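Desumari Lending Catalog, Set-Up Guide
Last revised August 24, 2024

## Section 5. Building your catalog

Complete Section 4 (user accounts) before you begin. You need an administrator login to change item types, label settings, or loan rules. A staff login is enough to add items and check them in and out.

If you are moving from a spreadsheet, read 5.3 first. Records you type by hand before an import are kept, but they can't be matched to imported records afterward, and you may end up with duplicates.

### 5.1 Choosing item types

An item type is a group of things that are lent under the same rules. The loan period, the late fee, and the deposit all come from the item type. The name and the shelf location come from the item itself.

1. Open **Settings > Item types**.
2. Select **New type** and enter a short name, such as Tableware, Play food, or Hand tools.
3. Set the loan period in days.
4. Enter a deposit, or leave the field blank if you don't take one.
5. Select **Save**.

Keep the list short. If two types have the same loan period and the same deposit, use one type and separate the items by keyword. Types can be merged later under **Settings > Maintenance**, but a merged type can't be split again.

Small items that are always lent together should be entered as a set. A set has one record, one label, and a parts list. Items that may be borrowed separately need their own records, even if they are kept on the same shelf. 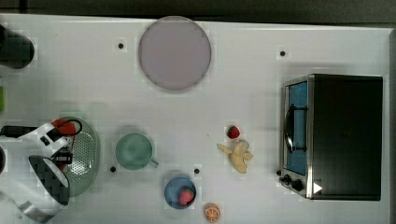 *Photo: Csizmadia*

To make a set, turn on **This record is a set** at the top of the item form. The parts list opens below the description. Enter one part per line. The parts list prints on the loan slip, so use words the borrower will understand. "Mug, green" is better than a supplier's code.

> **Note:** Borrowers can't see the shelf location, the purchase price, or anything entered in the Staff notes field.

### 5.2 Adding a single item

1. From the main screen, select **Items > Add**.
2. Enter the name. Begin with the noun and put the color or size after it: "Bowl, blue," then "Bowl, large." Names sort alphabetically, and this keeps similar items next to each other.
3. Choose the item type.
4. Enter the shelf location. Locations are free text. Decide on one way of writing them and keep to it, since "Shelf 2" and "Sh. 2" are treated as different places.
5. Select the condition: New, Good, Worn, or Repair. Items set to Repair can't be lent.
6. Add keywords, separated by commas.
7. Select **Save** to finish, or **Save and copy** to open a second form with the same details filled in.

The item number is assigned when you save. It can't be edited, and it isn't used again if the item is deleted. Gaps in the numbering are normal.

If the power or the connection fails while a form is open, the program keeps a draft on the computer you were using. The draft appears under **Items > Drafts** the next time you log in there. It does not appear on other computers.
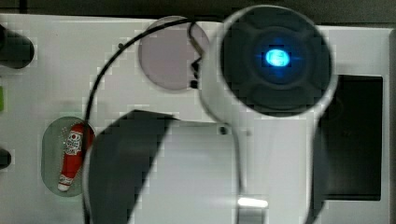 Drafts are removed when you save them, and also when you log out and answer Yes to **Clear local data**. On a shared front-desk computer it is best to answer No until the day's entries have been checked.

> **Caution:** Do not open the same item on two computers at the same time. The form saved last replaces the other, and no warning is shown.

### 5.3 Importing from a spreadsheet

The import reads plain CSV files. Spreadsheet files must be saved as CSV before you start.

1. Make a backup (**Settings > Backup > Back up now**) and wait for the message that it has finished.
2. Check that the first row of your file contains column headings. The headings can be in any order.
3. Remove any merged cells, subtotals, and blank rows.
4. Select **Items > Import** and choose the file.
5. Match each of your columns to a field. Columns you leave unmatched are ignored.
6. Select **Test**. Nothing is saved during a test.
7. Read the test report and correct the file where needed.
8. Select **Import**.

A single file can hold up to 800 rows. If yours is longer, divide it into parts and import them one after another. Repeat the heading row at the top of every part.

The most common messages in the test report are these:

| Message | What to do |
|---|---|
| Type not found | Add the type under Settings, or correct the spelling in the file. |
| Name missing | Fill in the name. Every row must have one. |
| Date not read | Write dates with the year first, using hyphens. |
| Text too long | Shorten the description or move part of it to Staff notes. |

Accented letters sometimes come through as question marks. Save the file again with UTF-8 encoding and repeat the test. Don't correct the letters by hand after importing. The same rows will come in wrong the next time the file is used.

### 5.4 Writing descriptions

The description is the text borrowers see in the public catalog. It should let a person decide whether to make the trip. Two or three sentences are plenty.

Put the material first if it affects cleaning or safety. Felt, paper, and painted parts should be named. Then give the size, and then anything the borrower must supply, such as batteries. Leave out opinions and leave out the condition, which has its own field and is updated at each return.
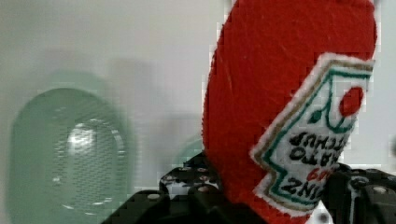
Use the everyday name even if the packaging says something else. Brand names can go in the keywords, where a search will still find them. A borrower looking for a "corkscrew" won't type the name of a product line.

For items with washing instructions, turn on **Show care note**. The care note prints at the bottom of the loan slip and appears again in the return reminder. Keep it to one line:

- Wipe with a damp cloth only.
- Hand wash, dry flat.
- Top rack of dishwasher.

Descriptions can be edited at any time. Changes reach the public catalog overnight, or right away if you select **Publish now**.

### 5.5 Printing and attaching labels

The program prints to the Ganard label printer and to most office printers. Set-up of the Ganard printer is covered in Section 3. For an office printer, use full-page label sheets and choose the matching layout under **Settings > Labels**.

1. Select **Items > Labels**.
2. Choose **New since last print**, or mark the records you want.
3. Print one test page on ordinary paper.
4. Hold the test page behind a label sheet against a window. If the text doesn't sit inside the label edges, adjust the top and left margins and repeat step 3.
5. Load the label sheet and print.
6. Scan one label from the sheet before you attach any of them.

Attach the label where it can be scanned without taking the item apart. On dishes, use the underside. Adhesive labels don't hold on fabric; use a hang tag or a sewn tape instead. On sets, put the label on the box or bag, and mark the loose parts with the item number in permanent marker.

Lay out everything from one batch before you start, and match each label to its item by name. Labels are printed in number order, which may differ from the order on your shelves.

> **Caution:** Do not put adhesive labels on surfaces that touch food or on anything meant for a child under three. 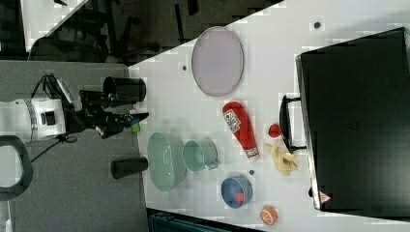 ### 5.6 Checking the catalog against the shelves

A shelf check compares the records with what is present. Run one before you open to borrowers, and once a year after that. March is set as the default reminder month and can be changed under **Settings > Reminders**.

1. Select **Maintenance > Shelf check > Start**.
2. Choose a location, or choose **All**.
3. Scan every label at that location. The order doesn't matter.
4. Select **Compare**.

The result shows three lists. *Found* needs no action. *Not found* shows items that should be at this location and weren't scanned. *Misplaced* shows items that were scanned but belong elsewhere. Items on loan are left out of all three lists.

You can pause a shelf check and continue it later. Lending may go on during a pause, but not while scanning is under way.

After comparing, select **Print report** and keep the printed copy until the missing items have been found or withdrawn. To withdraw an item, open its record and choose **Status > Withdrawn**. Its loan history is kept.

### 5.7 Connecting the public catalog

The public catalog is hosted by Veda and needs its own key, supplied with your license.

1. Open **Settings > Public catalog**.
2. Paste the key and select **Connect**.
3. Choose which item types are public.
4. Select **Publish now**.

The first upload is slow. A catalog of 1,257 records may need most of an evening on an ordinary connection. Leave the program open until the status line reads "Up to date."

If the status line reads "Key refused," check for a space at the end of the key. If it reads "Partly published," select **Publish now** again; only the remaining records are sent.

Continue to Section 6, Loan rules and reminders.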